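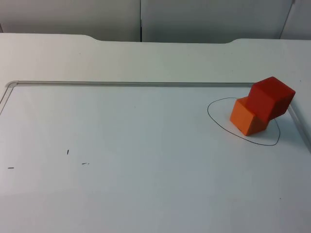

Minutes, Ratport activity room group
Thursday, 7 p.m.
Chair: Mervin Ross

1. Minutes of the last meeting accepted.

2. Blocks and table. Members agreed to keep the white tabletop for the stacking activity. Loops are to be drawn in marker only, and the colour of each block noted on the sheet. Batista quote for spare blocks, $430, approved.

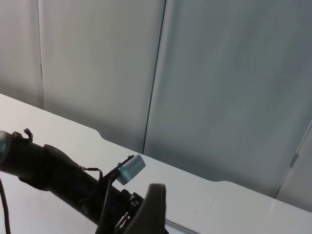
3. Cleaning. Tabletop to be wiped after each session. Mervin to ask Grullari about a suitable cleaner.

4. Balance in the account is $1,819.

Meeting closed after 60 minutes.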